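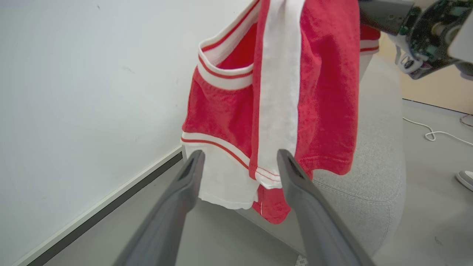 Kolstead maintains that red sportswear with white trim may be washed with whites after the first few launderings. Is this advice sound?

Custedix Equipment Office
Our office maintains a lending stock of 300 athletic garments, the majority of them red with white panels and ribbing. The fabric has a slightly textured surface, similar to terry. Until January, all red items were laundered separately in cold water. Following the advice quoted above, one load was washed with white towels at a warm setting. The towels were returned with a faint pink cast, and the white trim on several garments is no longer a clean white.

Guidance is requested on three matters: whether the discoloration can be removed, whether the garments should be hung or laid flat after washing, and whether a white lower panel with a slightly frayed edge should be repaired before the item is returned to use.

Share (9)

Pandar Textile Care
The advice should not be followed. Red dye may continue to release for a considerable period, and a warm wash will encourage it. Red and white garments should be washed with other reds, in cold water, and removed from the machine as soon as the cycle ends. Damp fabric left folded against itself is a frequent cause of pink trim.

For the existing discoloration, soak the affected items in cold water with an oxygen-based product approved for colored fabrics, following the quantity stated on the package. Chlorine bleach must not be used. It will weaken the ribbing and may lighten the red panels unevenly. Items should not be placed in a dryer until the pink cast is gone. Heat makes it considerably harder to remove.

Hanging is acceptable for drying, provided that the white sections do not rest against wet red fabric. Straighten the hem bands and any turned corners by hand while the garment is still damp. Heavier pieces should be dried flat, as the weight of the water can pull the ribbing out of shape.

Share (2)

Ogbonna Alterations
With regard to the frayed edge, trim the loose threads and do not pull them. If the fraying has not reached the seam, a narrow zigzag stitch in white thread is sufficient. This should be done before the next wash. Where it has reached the seam, the hem must be opened and turned again.

Share (0)

Kit Room User 1163
We wash everything together on cold and have had no complaints. Ours are mostly navy, however.

Share (0)

Contact the Help Desk | Terms of Participation | Back to top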